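Home | Projects | Tutorials | Parts Bin | Forum

Two Arms, One Cup: Setting Up a Shared Reach Zone

If you have one arm running in your workshop, sooner or later you start eyeing the spare spot on the bench and thinking about a second. Do it! Two arms can handle jobs that one arm fumbles, like holding a cup steady while the other hand brings something over to it. The tricky part is getting both of them into the same patch of table without a crash, and that's what this tutorial covers.

I'm assuming each arm already moves on its own and each gripper opens and closes when you tell it to. Ours run through Julik, the little scheduler we wrote for the Marikar workshop, but the steps work with any controller that lets you set a named point and a speed limit.

What you need

- Two arms with parallel grippers, bolted down
- A plain, light-colored tabletop (white makes shadows easy to read)
- A takeout-style cup with a snap-on lid
- A long, light rod with a cap or block on one end for the gripper to hold
- A tape measure and some painter's tape
- A stop button you can hit without leaning over the table

Step 1: Find the shared zone

Power up one arm only. Jog it by hand as far toward the other arm as it will comfortably go and put a piece of tape on the table under the fingertips. Park it, power up the second arm and do the same. The area between the two pieces of tape is your shared zone. Ours came out 32 inches across, more than I expected, but only the middle is any use. Near the edges the wrists end up at silly angles.

Step 2: Tidy the cables

Run each gripper cable so it has a loop of slack at the wrist, then turn the wrist through its whole range and watch the plug. If the cable goes tight anywhere, add slack now. I lost a whole evening in July to a connector that only dropped out when the wrist was turned nearly all the way around, and I blamed the code the entire time.

Step 3: Place the cup and save a hover point

Stand the cup in the middle of the zone and mark its spot with four small bits of tape, then peel them up once you've saved the position. Bring the first arm in with its fingers open and stop above the cup, off to one side. Save that as HOVER_A. Leave room to come down at an angle, and check the opening between the fingers against the widest part of the cup. Lids are usually wider than the body!

Step 4: Bring in the rod

Close the second gripper on the cap and let the rod point up and away from the cup. Save this as HOVER_B. Your software may know the size of the gripper, but it has no idea there's a long stick attached to it, so add the rod to the tool shape before you let anything move by itself. A plain cylinder is fine – make it a bit fatter than the real thing.

With both points saved, the arms should share the space like this, cup between them and neither one touching it:

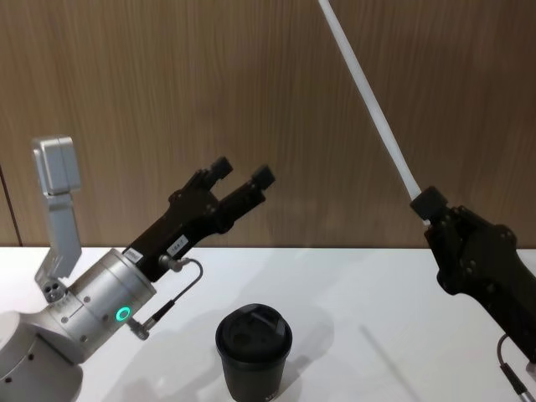

Step 5: Set the turn-taking rule

Only one arm gets to move inside the zone at a time. In Julik that's a single lock named after the zone. Arm A asks for the lock, moves, goes back to HOVER_A and lets go, and then arm B gets its turn. It feels slow at first, but it makes mistakes so much easier to track down.

Set the speed limit inside the zone to 100 mm per second. You can raise it later.

Step 6: Run it

Do the first 13 cycles with your hand on the stop button and the cup empty. Watch the rod more than the grippers, as the far tip swings a lot when the wrist turns only a little. If the cup creeps across the table, your approach is off center, so go back and save HOVER_A again.

Our Tredavis test bench is past 4,000 cycles on this setup, and I still stop to watch it every time I walk by. Next up is a proper handoff, with the cup going from one gripper to the other. I'll post the Stenix config files along with that one.

Contact | © Marikar Workshop | Back to top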